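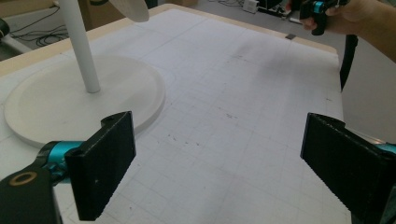

The gridded table at Estel, with the white stand on its round base.

Open day at Estel, 7 Aug 2020

I got to the Estel workshop with Jaime Arruda a little after the doors opened. Entry was free and we were handed a paper plan of the building at the desk.

The first room is storage and not much to look at. The second is where they do table work, and we stayed there longest. The tabletops are white with a faint gray grid printed on them and a light wood edge. Leonor Magalhães, who showed our group through, said the grid makes it easy to put a thing back in the same spot. The tops get used hard – there are specks and smudges on the white, and a grayish stain that she said has resisted every cleaner they own.

A white stand was out on the table, a slender pole on a wide flat base with a raised rim. I liked the base. I have a lamp at home with a much smaller one and it goes over whenever the cat passes.

Upstairs was a display by Graltero, mostly shelving, with up to 800 small parts in labeled drawers. Jaime spent a long time there. I went down for coffee, which was fine.

Parking is behind the building and fills early. The 323 bus stops across the road. Leonor said the next open day is planned for January.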